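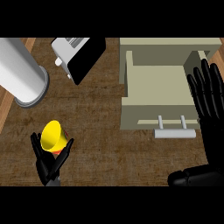 Wooden tabletops are among the items the Fatlow repair counter will take.

Furniture repair counter to open at Fatlow recycling center

18 October 2022

Residents of Fatlow will soon be able to drop off damaged wooden furniture for repair at the town recycling center instead of paying to have it hauled away.

The town has signed an agreement with Irkora, a furniture repair company based in nearby Edora, to run a staffed counter inside the old weigh station building next to the main gate. The counter will take tables, chairs, stools, shelves, dressers and small cabinets. It is due to open before the end of the month.

Residents can bring in their own furniture and pay for a repair, or they can give up pieces they no longer want. Donated pieces that can be fixed will be sold from a room at the back of the same building. Anything that can't be fixed will be taken apart, with usable boards, handles and hinges kept for other jobs.

The town public works department said more than 1,000 pieces of wooden furniture came through the center last year. Most of it went to landfill. A check carried out by department staff in May found that many of the tables thrown away had only surface damage, such as heat marks, scratches, water rings or a worn finish. Chairs were more often broken at a joint.

"A lot of what comes through the gate is solid and just looks tired," the department said in a written statement. "People tell our gate staff they would have kept a table if they had known somebody who could redo the top for a fair price."

Under the agreement, Irkora will use the building rent free for six months. The town will pay for electricity and heating in that period and will keep up the parking area. The company will pay its own staff, supply its own tools and carry its own insurance. After that, the two sides will look at the numbers and decide whether to sign a longer lease.

Irkora already runs a workshop in Edora, where it mainly does work for schools and restaurants. The Fatlow counter will be its first aimed at households. Smaller jobs, such as gluing a loose chair leg or replacing a drawer pull, will be done on site. Full refinishing of a tabletop will be done in Edora, where the company has a spray room with proper ventilation. Pieces will go over by truck and come back to Fatlow for pickup.

The company said most repairs should be ready within six working days, though refinishing may take longer in damp weather when coatings are slow to cure. Customers will be given a written price before any work starts and can say no at that point without paying anything.

A price list will be posted at the counter and on the town website. Residents who receive help with their heating bills through the town will get a reduced rate on basic repairs. They will need to show the same letter they use for the heating program.

Some items will not be accepted. The list includes upholstered sofas and armchairs, mattresses, cribs, anything with signs of insects, and outdoor furniture made from treated lumber. Painted pieces will be tested for lead before they are sanded, and pieces that test positive will be returned to the owner or sent for disposal under the center's existing rules. Glass tops must be removed before drop-off.

Particleboard furniture will be looked at case by case. Irkora said swollen edges are hard to put right and that the cost of a repair is often higher than the price of a new piece. Staff will tell people so at the counter.

The weigh station building has stood unused since the center moved its scales to the north entrance. Work to get it ready started over the summer. The floor has been patched, the wiring has been replaced and a wider door has been put in so that long tables can be carried through without being turned on their side. The contractor, Ledesma, is also adding a ramp along the east wall. The ramp is the last part of the job and has to be inspected before the counter can open.

Drivers using the center should expect some changes to the traffic pattern. Cars heading to the repair counter will turn right just inside the gate and stop in a marked unloading zone. Everyone else will keep straight on to the bins as they do now. The unloading zone is for short stops only, and drivers will be asked to move to the parking area once their furniture is inside.

The question of what to do with bulky waste has come up several times at town meetings over the past year. Fatlow ended free curbside pickup of large items last winter to save money, and residents now have to book a paid pickup or bring things in themselves. Several people at the spring meeting complained that furniture was being left on roadsides and behind the shopping plaza. The public works department said it had received 31 reports of dumped furniture since the change.

The department said it did not expect the repair counter to solve that problem by itself. It plans to bring a separate proposal on pickup fees to the town council this winter. That proposal may include one free bulky pickup a year for each household, but no cost estimate has been given yet.

Furniture for sale will be priced by Irkora, and the company will keep the income during the trial period. If the lease is extended, the town will ask for a share to help cover the running costs of the building. Buyers will have to arrange their own transport. The shop room will not hold items for later pickup past closing time on the following day.

Irkora also hopes to run short evening classes in the building on simple jobs such as cleaning and oiling a wooden table, tightening chair joints and filling small dents. Dates have not been set. The company said classes would depend on how busy the counter is in its first weeks.

Until the counter opens, residents who have wooden furniture to get rid of can still leave it in the bulky waste area, which is open during normal center hours. Gate staff have been asked to set aside pieces in fair condition so that the shop room has some stock on its first day. People who want a particular item back after leaving it should speak to staff before driving out.

The opening date will be posted at the gate and on the town website once the ramp has passed inspection. Questions about what can be dropped off should go to the public works office at town hall.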